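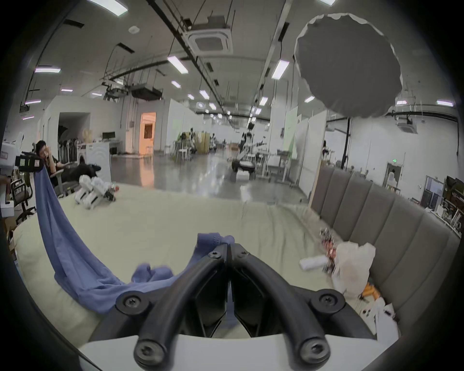
Gripper lets go of the cloth when I lift (folding task)

bastos_49
We fold garments with two hand-held grippers and record every fold for training. Since Saturday, 29 October 2022, the right one loses its grip. The fingers close, the cloth comes up, and after 3 seconds the tips open by themselves. It happened in 15 folds out of 49. There is no error message. The worst garment is a blue T-shirt, because you must take it at the lower corners and pull a little.
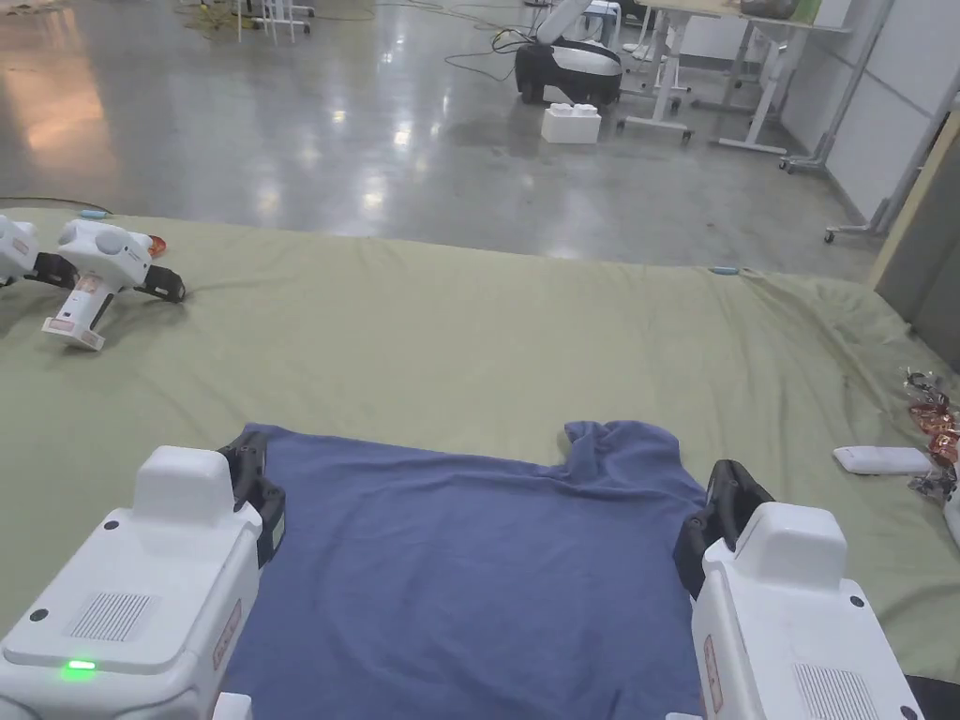

I also changed the cable, and after this the fault came back on the second fold. So I do not think the cable is guilty.

Idalina_C
It sounds like worn finger pads. Knit fabric slides very easily. Change the pads first.

bastos_49
With worn pads the cloth would slide while the fingers stay closed. Mine open. I watched it many times.

destura_ron
I agree with him, it is not the pads. We had the same in December last year and it was a loose screw on the linkage.
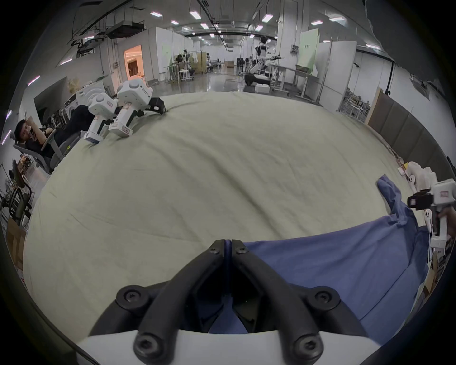 Before you open anything, please write down which unit made which fold. We lost 2 days at Tasine because we mixed the grippers and then tested the wrong one. You have two more lying on the far edge of the cloth, and the red-and-white labels look very similar from a distance. Put coloured tape on the bad one.

Idalina_C
A loose screw would not wait 3 seconds every time. I still say pads, or maybe the motor protection.

Flenby
Switch it off before you touch the screws — a finger that opens by itself can also close by itself. My colleague Anselmo got a blue nail in this way.

bastos_49
Thank you all. Tape is on, unit is off. I will check the linkage tomorrow and write the result.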